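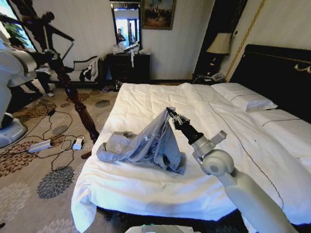
Fig. 10. Bedroom with the duvet spread and what looks like a shirt, still unfolded.

Section 4: The bedroom

Right, the bedroom. I've left it until after the kitchen section on purpose, as you'll want the kettle working before you tackle the linen (I certainly do). Allow yourself a good half hour the first time. I'm down to much less than that now, but I've been looking after the Parkent flat for years and I know where everything lives!

Before you start

You'll need the laundry bag from the hall cupboard, a fresh set of bed linen, a soft duster and the lint roller. The linen is on the shelf marked Ilow. Please don't use the Grovholm set, it's a size too small and you'll spend ages wrestling with the corners.

Clothes first

1. Open the window and pull the duvet out flat over the whole bed. Don't fuss over the creases yet. You just want a big clean surface to work on, and a bed beats any table for folding.

2. Put any clothes left lying about on the near half of the duvet, one thing at a time. Shirts get bunched up, so find the shoulders, lift, and give the whole thing a gentle shake.

3. Lay the shirt face down with the sleeves out to the sides. Smooth it from the collar to the hem with the flat of your hand.

4. Fold each side in to the middle, lay the sleeves straight down the back, then fold the bottom half up to the collar. Turn it over and pop it on the pile.

Note: anything that needs washing goes straight in the laundry bag. If you can't tell, wash it.

Caution: check pockets and cuffs before folding. I once put a leaky biro through with the white pillowcases and that was the end of those.

Making the bed

5. Strip the pillowcases and put the fresh ones on, with the open ends facing away from the door. Plump the pillows and stand them against the headboard.

6. Shake the duvet from the foot end, twice, and let it settle. The stitched lines are handy here, you can use them to see whether it's sitting straight.

7. Wipe the gold trim on the headboard with a dry duster.

Caution: no spray polish on the headboard or anywhere near the wallpaper. It marks, and Yolotzin Palacios, who hung that paper, will want a word with both of us.

Round the room

8. Clear the top of the chest of drawers. Bags get emptied and folded, loose bits go in the top drawer.

9. Pair up any shoes on the floor and put them at the bottom of the wardrobe.

10. Dust the nightstand, lifting the lamp by its base and never by the shade. Check the telephone cord isn't in a tangle while you're there. For a new bulb, see the Ahn box under the sink.

11. Give the mirror a rub with a dry cloth, close the window and carry the laundry bag through to the machine. Wash settings are in Section 5.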